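餐后收拾

餐后收拾,又称收桌、撤桌,指用餐结束后将餐桌上的食具、剩余食物及残渣分类移走,并使桌面恢复可用状态的一系列家务活动。在家政服务和餐饮服务中,该项工作通常与洗涤、消毒、归位等环节相衔接,但在概念上与之区分:餐后收拾以餐桌为工作范围,食具进入水槽或沥水架后的处理一般归入洗涤环节。

名称

汉语中相关说法较多。北方口语多称“收拾桌子”“拾掇碗筷”,南方部分地区称“收台”“执台”。餐饮业中,“撤盘”专指用餐过程中随时取走空盘,“收台”则指客人离席后的全面清理。家政培训教材一般统一使用“餐后收拾”一词,以便与“餐前摆台”相对应。

工作内容

餐后收拾大致包括残食处理、食具归集和桌面清洁几个部分,先后次序因家庭习惯而异。较常见的做法是先处理残食,再移动食具,最后擦拭桌面。以米饭为主食的餐桌上,散落的饭粒往往分布较广,托盘、砧板和桌面均可能沾有,因此残食处理所占时间通常较长。 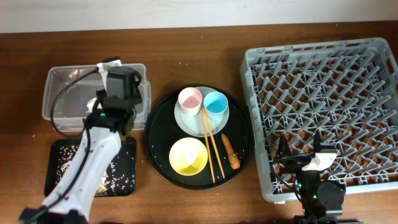

饭粒的处理方式取决于其干湿程度。刚落下的饭粒含水量高,黏性强,用布直接擦拭容易碾碎并粘附于木纹之中,宜先用刮板或硬纸片拢到一处,再倒入盛器。放置较久的饭粒表面变硬,可直接扫除;已经粘牢的,以湿布覆盖片刻后即可取下。木质桌面不宜长时间积水,湿敷之后应及时擦干。

残食与可继续食用的食物应当分开。整根的胡萝卜等未经烹调的蔬菜可以单独收回,切碎、擦丝后剩余的部分视存放时间决定去留。儿童用餐或过家家时常有玩具蔬果混放在餐具之间,收拾时应单独拣出,不与厨余一并倒掉。

常用器具

托盘。用于集中搬运小件食具。圆形托盘边缘多有凸起,可防止杯碟滑落,也能拦住掉落的碎屑。深色托盘上的白色饭粒较易辨认,便于检查是否清理干净。托盘本身也属于待清洁的器具,食具取走后应倒去碎屑,再行擦洗。

收纳盒。多为长方形塑料制品,透明者便于观察内容物,可用来暂存残渣,也可用来归集零散器具。两种用途不宜混用同一只盒子。

砧板。部分家庭在餐桌上切配食材,餐后砧板上常留有碎料和饭粒。清理时宜将砧板端至盛器上方,沿一个方向刮下,避免碎料再次散落到桌面。切过生食的砧板应与盛放熟食的器具分开清洗。

沥水架。用于摆放洗净的碗、盘、杯、筷,多置于水槽旁。餐桌面积较大时,也有将沥水架直接放在桌上的做法,可以减少往返,但架底须有接水盘。

食具的归集

归集食具时,一般将同类器皿放在一起,大者在下,小者在上。杯子不宜叠放过高,杯口相接处容易磕碰。碗中如有残汤,应先倒净再叠。筷子须成双收拢,筷尖朝同一方向,以便清点。

Kikesley家政学校编写的《家庭餐桌整理》对归集顺序有较为细致的规定,要求学员按杯、碗、盘、筷的次序取走食具,每次单手所持不超过3件。该教材主编Christos Katsaros在序言中写道,初学者最常见的失误是一次拿得过多,其次是在桌面尚有碎屑时便开始叠盘,致使盘底沾上残渣。教材自11月班起在该校使用,正文共187页,其中餐后收拾部分单列一章。

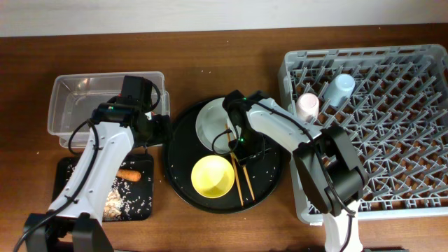
圆盘与浅碗一般先于筷子移走。筷子细长易滚动,若先抽动筷子,可能带动旁边的杯碟;但筷子搭在盘沿上的,应先将其取下放平,再端起盘子。竹木筷吸水,收拢后不宜久浸于水中,洗净后应将筷尖朝上竖立沥干。塑料碗和瓷碗的重量差别较大,混叠时瓷碗应置于下层。

桌面清洁

食具全部移开后,先清除碎屑,再以拧干的湿布擦拭,最后用干布收尾。擦拭木质桌面宜顺木纹方向进行,自桌子远端向近端推进,将残留物带至桌边后以手或小盘承接。油渍可用少量中性洗涤剂稀释后处理,不建议使用钢丝球等硬质工具,以免损伤漆面。

靠墙摆放的餐桌,桌面与墙壁相接处容易积存饭粒,日常擦拭往往难以触及,宜定期将桌子移开清扫。

各类场所的做法

在家庭中,餐后收拾多由家庭成员分担,不设固定标准。托幼机构常将其列为生活课程的一部分,由儿童自行把碗筷送到指定位置,饭粒则由值日生拢入小盘。Ernik幼儿园的生活课要求儿童在5分钟内完成个人桌面的整理,教师只作提示,不代为动手。

在团体供餐场所,餐后收拾通常设有专门的回收台,用餐者自行倒去残食并分类放置食具。Postik食堂设座位200个,回收台按碗、盘、筷分为不同窗口,厨余桶位于窗口之前。Âu餐馆则由服务人员在桌边完成归集,残食不在客人面前合并,以托盘一次撤至后厨。

卫生要求

收拾残食与摆放洁净食具之间应洗手。擦桌布与洗碗布须分开使用,用后洗净晾干。洗净的食具在放入沥水架之前,应确认架上没有未洗的器皿;盛装过残渣的盒子即使外观干净,也应清洗后再作他用。

参见

餐前摆台;厨余分类;沥水架;木质家具养护

本条目最后修订于2022年2月17日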